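The Orange Sleeves

Babita Rajput did not believe in the fold. Her sister-in-law had sent her the instructions in October, five pages stapled at the corner, and she had put them in the drawer with the takeout menus. The method was called the Rilier, after the woman who thought it up or the town she came from. It was supposed to take any shirt in the house down to the size of a paperback. It was also supposed to make you calmer, and that was the part Babita objected to.

"It's a shirt," she told Jestine on the phone. "You fold it, you wear it, it's a mess again by Thursday."

"Did you read page two?"

"I read the title of page two."

The title of page two was Respect the Sleeve.

But she had a whole box of her brother's clothes to get through, and the box was from the Lam Street apartment, and the lease on Lam Street was done at the end of the month. He had taken a job on a ship and gone off with one bag. Keep what's good, he'd written, give away the rest. He had not said how a person was supposed to know the difference. So far she had a pile for good and a pile for the rest and a third pile that she kept moving from chair to chair.

The gray shirt with the orange sleeves was in the third pile. He'd worn it every weekend one summer, painting the porch, and had told everyone it was from a team. What team? He never could say. Babita had always suspected there was no team.

She spread it out on the white table and got the pages out of the drawer after all. Fold the first sleeve across the heart, said page two. She snorted at that, alone in her kitchen, and folded it across the heart.
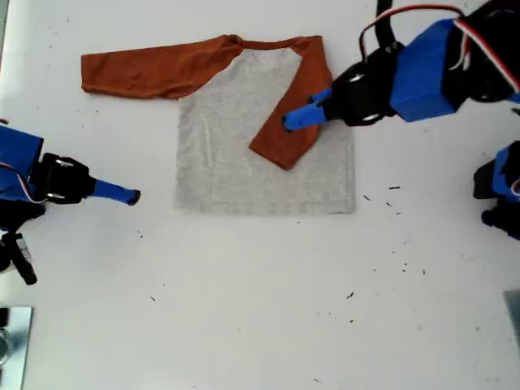
The second sleeve was where she stopped. According to the pages she should now pause and notice whether the garment wished to stay. She gave it a fair amount of time. She was willing to be wrong about these things, or said she was. The shirt did not appear to wish anything.

The phone rang again.

"Well?" said Jestine.

"I'm noticing."

"And?"

"And there's crumbs on my table. That's what I'm noticing."

Jestine laughed, and then she was quiet for a bit, and Babita could hear a television going on her end. "He called Tronder last night," Jestine said. "Some trouble with the engine. They're going to be in port another week."

"Why'd he call Tronder?"

"I guess Tronder picks up."

Babita looked at the shirt. She always picked up. She had picked up at four in the morning from a bus station, and once in the middle of her own birthday dinner. If he was calling Tronder it was because Tronder wouldn't ask him anything, and she would have asked whether he was eating and who else was on the boat and what kind of company lets an engine get like that.

"Does he want the shirt?" she said.

"What shirt?"

"The team one."

"Babita, I have no idea. Ask him."

She said she might. She hung up and brought the other sleeve over, not across anything, just over, and doubled the whole business up the way their mother used to. It came out bigger than a paperback. It came out about like a phone book, and one corner stuck out, and she left it.

Then she put it on the chair again and went to look for his number on the ship.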